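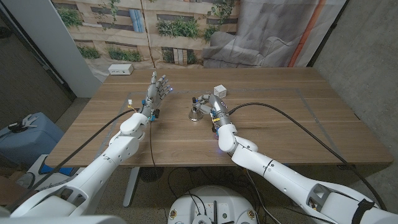 The Fornomley rules defined a ring as one audible strike, made by the robot, after which the bell had to be standing inside the tape. Section 2 did not say how loud. Apolline Joly had read it 26 times and had a version of the procedure for each reading. In the current version the left arm did no work. It held its hand up and open over the table, fingers away from the operator, and stayed there while the right hand closed sideways around the bell. The white cube stood just past the right hand and belonged to the second task. Any contact with it before the second task cost 7 points.

Endale School had entered as team Nomeo, a name left over from an earlier group of students who had drawn the logo and then graduated. The present group kept the logo. There were four members in January and three by spring. Joly wrote the motion code and kept the log. Her brother Marc ran the clock. Denning handled cables and did not like being spoken to during a run.

Run 1 ended in a timeout. The right hand closed on the bell and the controller reported a stable grasp. The next step was a lift of 200 millimeters, followed by a quarter turn of the wrist. The lift did not start. The controller was waiting for the left arm to confirm that it was idle, and the left arm was holding a pose, which the controller did not consider idle.

"It's doing nothing," Marc said.

"It's doing nothing actively," Joly said. She wrote that down, crossed it out, and wrote "state flag, left."

She changed the flag. Run 2 lifted the bell and turned it, and the bell made no sound. The fingers were in contact with the dome. A bell held by the dome does not ring. All three of them had known this since elementary school, and it was not in any of the 26 versions.

Denning asked whether it could be held by the top. Joly said the top was smaller than the gap between the thumb and the first finger at full closure. Denning said nothing else until lunch.

The judge from Fleneser, who had been sitting behind the table with a form, asked if the team wished to use its recalibration period. It could be taken once and lasted up to 20 minutes. Joly said yes. She sent the hand off the edge of the wood and out over the printed sheet, where there was nothing it could knock down, and stepped the fingers through their range. The joint readings came in on the laptop. Past the blue stripes on the fingertips the wrist camera showed ivy, and a stack of books printed on the sheet. She used the corner of the red book as a reference point. It was the only thing in view with a sharp edge that she was sure would not move.

The fourth finger was reading two degrees long. She logged it, and left it alone.

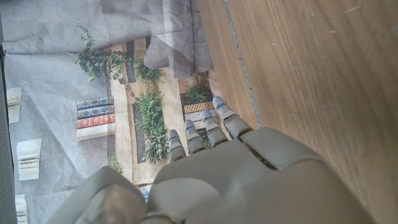 Run 3

The new procedure did not grasp the bell. The hand opened beside it, extended one finger, and struck the dome at the flare. The left hand stayed up.

The bell rang. It also moved, by a distance the judge measured with a steel rule, and stopped with its rim on the tape. The judge looked up section 2. Section 2 said "inside."

"Is the tape inside?" Marc asked.

The judge said she would have to call someone. She went out to the corridor to do it. Joly saved the log, named the file run3_pending, and began setting up for the cube.

Monday, June 24, 2024
By Lena Hartwick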